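Does Folding on the Bed Save Time? A Household Textiles Project
Final report, 2026-03-28

Our group set out to learn why clean laundry stays unfolded. The Jibrin method says to start with the bulkiest item, so knitwear went first and took most of our patience with it.
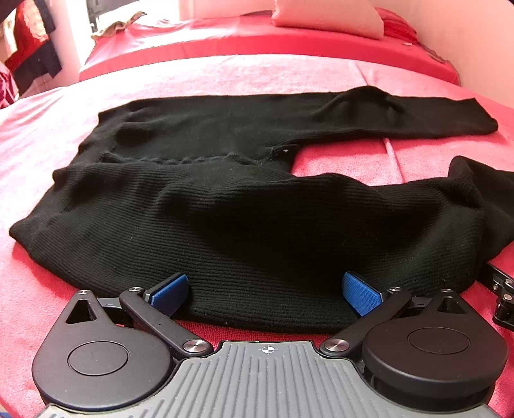 Ribbed knits don't hold a crease. Sleeves folded in before the body gave a flatter stack, though "flat" is a generous word for any sweater we tried. In February we logged 37 folding sessions – ten minutes each, snacks excluded.

Socks were scored separately, after a long argument over whether a sock can be folded at all.
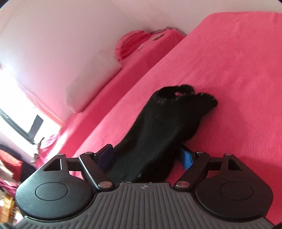
We settled on cuff over cuff. Black ones were the slowest to pair, and a pink bed did help them show up.

Shares: 300 | Comments: 10

Related projects
Drying Racks of Gedau Hall
Bostemska: One Drawer, Four Roommates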